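Koltstead Allotments and Gardens Society
Minutes of the water supply meeting, December
Meeting opened 19:10. Chair: Hiwot Mersha. Notes: Min-kyu Jeon.

1. Previous minutes
Accepted with one correction. Item 5 should read "stopcock", and the word "standpipe" is to be struck out.

2. Mains pressure
Low pressure was again reported on the upper terrace between 17:00 and 19:00. The lower terrace is not affected. Readings taken at the Biswas Lane gate were steady, so the loss lies on our side of the meter. The joint below plot 4 is to be dug out before any pump is priced.

3. Storage tanks
Two options were considered. The first is a single 2,000 litre tank at the top gate, feeding both terraces by gravity. The second is a set of 500 litre tanks sited along the main path. The single tank needs a level concrete base and written consent from the landlord. The smaller tanks can stand on slabs, but each requires its own float valve and overflow.

4. Pipe and fittings
Prolivus has quoted for blue pipe in coils and Clisus for straight lengths. Both prices exclude delivery. Compression fittings are preferred to push-fit where the pipe is buried. Surface runs are to be clipped to the sleepers and drained down before the first frost. White plastic parts left outdoors go brittle in sunlight and should be kept under cover until needed. 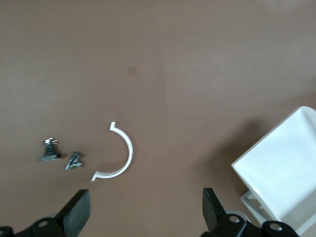 Min-kyu Jeon said that the quotes could not be compared until the route was settled, as straight lengths would need far more joints along the curved boundary. He asked for the trench line to be pegged first. Agreed.

5. Hosepipes
The present rule stands: hand-held use only, no unattended sprinklers. A request to allow drip lines on timers was held over to the spring meeting.

6. Actions
HM to write to the landlord about the concrete base.
MJ to peg the trench line and send the measured length to both suppliers.
HM to confirm the winter shut-off date and post it at both gates.

Meeting closed 20:25.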